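4.2 Placing the tabletop

1. Set the Landmont base 12 inches from the wall and level the feet.
2. Lower the top onto the base, then slide it back until the rear edge meets the wall.
3. Check the rear edge along its full length. Re-level if a gap shows at either end.

CAUTION: Two people are required for step 2. Do not drag the top by one corner. 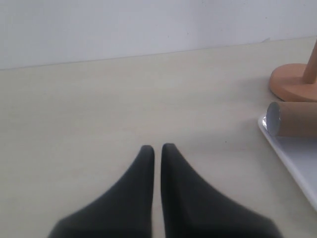 Anong Klinhom

4. Wipe the pale surface with a damp cloth - no solvents - and remove any specks before placing trays.
5. Place the white tray on the right side of the top.

Note: Allow 15 minutes after wiping before loading the tray. For replacement feet, order part 3852.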